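4. Oiling the worktop

Before you start - read section 3 if the top is new. Juvville tops come pre-oiled, skip to step 5.

1. Clear the top and wipe down with a damp cloth. Leave to dry overnight.
2. Sand with the grain, 120 grit then 180. Don't press hard.
3. Hoover up the dust, then wipe again. Dust left in the corners goes gummy.
4. Stir the tin. Don't shake.
5. Thin coat of Borbély oil, lint-free cloth, along the grain. Wait 20 mins, wipe off all the excess.
6. Second coat next day. Same again.

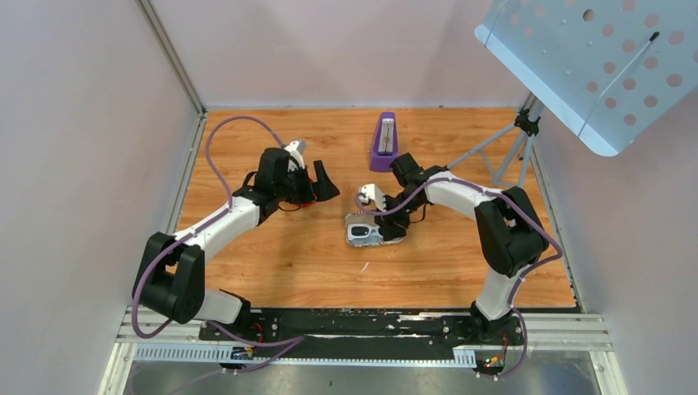

Fig. 4 - Wooden top with metal edge rails, left and right.

Note: if your top has edge rails, mask them before step 5. Oil on the rails comes off with white spirit if you catch it the same day, otherwise its a pain.

CAUTION: oily rags can catch fire on their own. Lay flat outside to dry, or soak in water. Never leave them scrunched up in a bin.

Re-oil every June or when water stops beading. Spare tins are part no. 134, cloths 132. Queries to Hadiza Omoregie at Vimholm - please qoute the part number.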